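Re: Plates upright in a basin - worth the bother?
Posted to the Redbridge kitchen and household list
Dec 1, 2024

> I've given up stacking plates flat. I stand them on edge in a plastic
> basin, big ones at the back, and I can pull out any one without
> shifting the rest. It works for everything, wicker included, and
> you don't need to buy a rack. Can't see why anyone still stacks.

"Works for everything" is a big claim, and I'm not having it yet.

I'll grant you the basin is cheaper than a rack. I bought the Stekon one, the wire thing with 8 slots, and it holds six plates if they are all thin and none of them is a soup plate. So I'm no friend of racks either. But a basin has no slots at all. The first plate leans on the side and every plate after that leans on the first, and if you take out the wrong one you hear about it.

The wicker is where I really part company with you. A woven plate has a fat braided rim, it weighs next to nothing, and it won't sit still on its edge beside anything heavy.
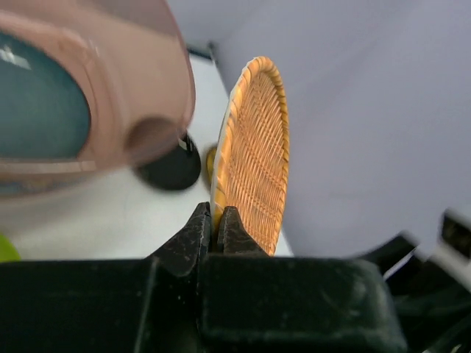

What I'd want to know before copying you

Does the glaze suffer? Two of my Plostov plates have rim chips, and both got them leaning, in a rack, against another plate. Flat stacks have never done that to me, though I do put a sheet of kitchen paper between the patterned ones.

How wide is your basin at the base? Most of them taper. Mine, a Yammine, is fine at the top and mean at the bottom, so a dinner plate either perches or tips forward.

And what goes in with what? If your plates are all one set I can believe it. Most of us have a mixed lot - big blue dinner plate, green bowl, a few small black dishes, the yellow and black patterned ones, something woven for bread.

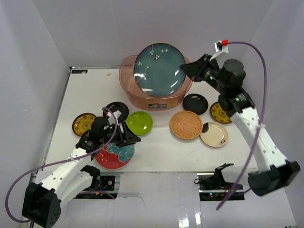

The bowl is the one I'd leave out altogether. Bowls don't stand on edge, they roll, and then they take up the room of three plates. Small dishes slide under the big ones and you end up fishing for them, so there goes the business of not shifting the rest.

My own lot stays flat for now, heavy at the bottom, wicker on a hook by the door. If somebody has kept a mixed set in a basin for about 9 months with no chips, I'd like to hear it, and please say which basin. "It's been fine so far" doesn't count, I said the same of the rack.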